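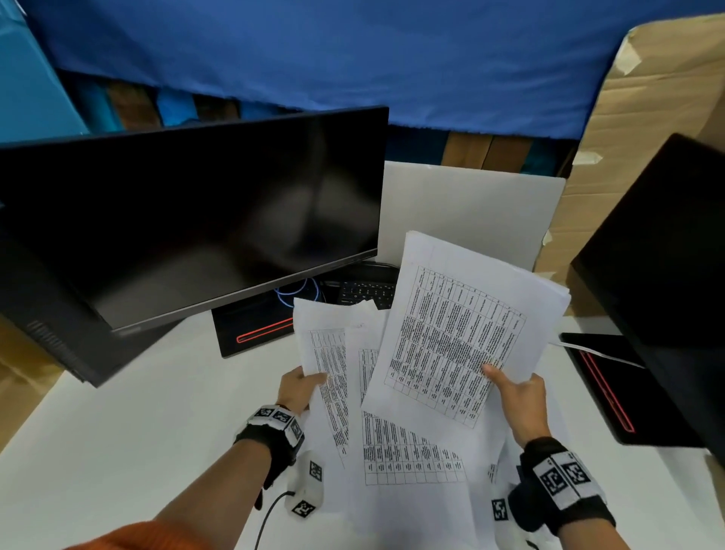 Why do so many people wait until a tooth hurts before they see a dentist?

Mostly because a tooth can go bad for a long time without giving any sign of it, and because the cost of a checkup feels more real than the cost of a filling that may never be needed. Those were the two reasons we heard most when we ran our survey, and they came up across every age group we talked to.

Getting to the Chair: Dental Checkup Habits in Plullside
Community Health Project, Final Report
February 20, 2021

Background

Our group picked dental care because it kept coming up in the first weeks of the course and then dropping out again. The textbook gives it four pages. Blood pressure gets a whole chapter! We wanted to know how adults in Plullside decide when to see a dentist, what keeps them away, and whether a short, friendly piece of printed information would make any difference to what they plan to do.

Plullside has two general practices. Mulier Dental is downtown near the bus station, and Zeleke Family Dentistry is out past the high school, which is fine if you drive and a long trip if you don't. The next closest office is in another county. Both practices let us leave survey cards at the front desk, and Zeleke also let two of us sit in on a morning of routine cleanings (with the patients' permission), which was probably the best morning of the whole project.

What we asked

The survey had nine questions and fit on one side of a page. We asked when the person last had a checkup, whether they had dental coverage, how they get to appointments, how they feel about going, and what would make them go sooner. The last question was open, with four blank lines. People wrote around the edges of those lines, up the margins and onto the back, so next time we would leave a lot more room.

We printed 800 surveys and handed them out through the practices, the library, two grocery stores and the laundromat on the east side. We got 715 back, far more than our instructor had told us to expect. We think the length helped. The laundromat was a great location, too, as people there had time and were glad of something to do.

We left out names and addresses on purpose. Our first draft asked for income, and we cut that question after a test run with classmates, several of whom skipped it and then skipped everything that came after it.

What we found

Cost was the most common reason for putting off a visit. That included a good number of people who had coverage and weren't sure what it paid for. Many wrote that they didn't know a cleaning and exam might be covered in full, or that they had been surprised by a bill once, years ago, and had stayed away since.

Fear came second, and we had underestimated it. The comments were very specific. People described the sound of the scaler, the feeling of lying back with a light overhead, or one bad visit when they were eight. A few said they would go more often if someone told them what was coming next before it happened. We had just watched the hygienist at Zeleke do exactly that, in a calm voice, all morning long, so it was exciting to see the same idea come back in the handwriting of strangers.

Transportation was third. It mattered most for older adults and for people who work evening shifts. The bus stops running before the last appointments of the day at both offices.

One result we didn't see coming: parents were much better at keeping their children's appointments than their own. Several had taken a child in within the past six months and couldn't remember the year of their own last visit. Both practices told us they see this a lot, and one has started asking parents at the children's desk if they would like a slot on the same day.

The leaflet

For the second half of the project we wrote a folded leaflet. It explains what happens in a checkup, step by step, lists questions to ask an insurance plan before booking, and gives the bus routes to each office. We had a budget of 3,000 dollars from the college's outreach fund and spent well under that. Printing was the largest item. We laid the leaflet out in Dretico, the design program on the lab computers, which took some getting used to (the fold marks did not line up until the third try).

We gave out 500 leaflets at the library and the laundromat and asked people to fill in a short card before and after reading. More of them said they planned to book a visit after reading than before. The section on questions to ask an insurance plan was marked as the most useful part, ahead of the bus routes, and the drawing of a molar got several compliments.

Limits

A plan to book is not a booking, and we had no way of following up. People who agree to fill in a survey at a dental office already go to the dental office, so our numbers from those two sites lean toward regular patients. We reported them separately for that reason. The survey was only in English, and at least one grocery store serves many families who would have been more at ease in Spanish. We also collected everything in winter, when people may be less willing to travel for something that can wait.

Typing in the answers took longer than collecting them. Two of us entered each batch separately and compared the results, which caught a lot of small slips, especially where a respondent had circled two answers. We counted those as blank.

What we would do next

We would love to see the project continue with another group. A Spanish version of both the survey and the leaflet should come first. After that, a reminder card could be tested with one of the practices, so that real appointments are counted. We would also like to ask about evening hours in more detail, as both offices said they might try one late day a month if there was enough interest.

Copies of the survey form and the leaflet are in the appendix. The comments from the open question are typed up there as well, with spelling left the way people wrote it.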